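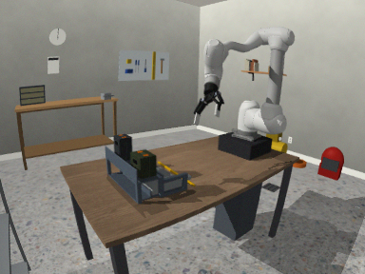 DRINDELL, April - Wrestling shoes stink by midseason, and I love how easy they are to rescue! Pull out the insoles and laces, then scrub the soles with 500 ml of warm water and a squirt of dish soap. Stuff the shoes with newspaper, and swap it after 30 minutes - the first lot soaks up a ton. Never put them in the dryer, as the glue lets go. Headgear straps can go in the same soapy water. Kneepads too, but rinse those twice and hang them by the cuff.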